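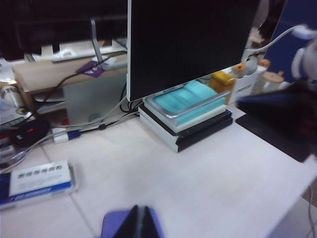 Week 6: Branching quests and the cost of a choice

May 2024
Notes by Noémie Landry
6 min read
Search course notes

Welcome back, everyone. Last week was all about maps and how a player finds their way around a town, and this week we get to my favourite topic in the whole course: what happens when the game stops and asks the player to decide something. I could talk about this for 3 hours (and in October I did, sorry to that group).

Please have your copy of Flellska installed before the tutorial. You only need to reach the end of the harbour chapter. If you've played it before, start a fresh save, as your old one will have flags set that spoil the exercise.

1. Some words we'll be using

Node: a point in the story where something is fixed. The player has arrived, the letter has been read, the ferry has gone.

Branch: a path leading out of a node. Two branches may look very different to the player and still share most of their content.

Fold: where branches come back together. Most of the craft in this area is in the folds, and I think they're wonderful things when they're done well.

Flag: a small piece of memory. The game remembers that you lied to the ferryman, even though the ferryman's scene has folded back into the main story.

Gaétan Gill, who taught this unit before me, used to draw folds as braided rivers, and I still think that's the best picture to keep in your head. The water splits around an island, each channel has its own character, and then it's one river again with a bit of extra silt in it. The silt is your flags.

2. Why we can't just branch forever

Do the sums on a whiteboard some time. If each choice has two outcomes and nothing ever folds, ten choices in a row gives you more than 1,000 endings. No studio can write that, and no player would see more than a sliver of it!

The harbour chapter of Flellska has 65 nodes. When you play it, it feels enormous. Open the chapter in Plunura (the free script viewer we set up in Week 2) and you'll see that almost every branch folds within two or three nodes. The exceptions are the ones attached to the character of Vergara, and those are the ones players remember and argue over for years.
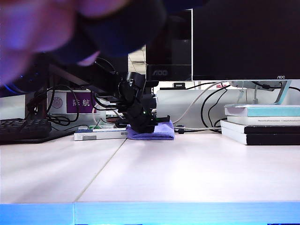 So when you plan your own quest, spend your long branches carefully. Pick the one relationship or the one secret that matters most to your story and let that run. Everything else can fold early, and it'll still feel generous if the flags are doing their job.

3. Three kinds of choice

The fork. Fight the guard or talk to him. The player knows it's a choice and knows roughly what each side means. Forks are clear and exciting, but they get tiring if every scene ends in one.

The tint. Both answers lead to the same place, and only the tone changes. "Of course I'll help" and "Fine, if I must" both accept the quest. Students often look down on tints as fake choices. I'd love to change your mind on this! A tint lets the player say who their character is, and if you set a flag and have someone mention it an hour later, it can land harder than any fork.

The omission. The player walks past a door, or never goes back to the lighthouse. The game never put up a prompt, yet it noticed. Mahsa Vahidi's guest lecture on Jullov is all about these, and the recording is in the course folder. Watch the part on the unopened parcel at the very least.

4. Common trouble in last year's drafts

A lot of drafts punished the kind answer. The player spares the thief, the thief robs them, the end. It's fine once, but if it happens every time the player learns that the writer thinks kindness is silly, and they stop choosing with their heart and start guessing at yours.

Others had forks where one side was plainly unfinished. If you've only got 600 words left in your budget, split them fairly or turn the fork into a tint.

Check your flag names too. Wanpen Paisan marked a quest last year with flags called "thing", "thing2" and "newthing", and she has asked me to pass on that she'd like to see a noun.

5. For the tutorial

Bring a one-page node chart for a short quest of your own. It should have:

- one fork
- one tint that sets a flag
- one omission
- at least one fold, marked with a circle

Pencil is perfect. You'll swap charts with a partner, who'll trace a path with a finger and tell you aloud what they expect to happen at each step. Listen without correcting them. Wherever they guess wrong, put a star beside the node and we'll work on those together.

Ese Tijani is running the afternoon tutorial this week, so send questions about that group straight to Ese.

Next week: writing dialogue that survives being skipped.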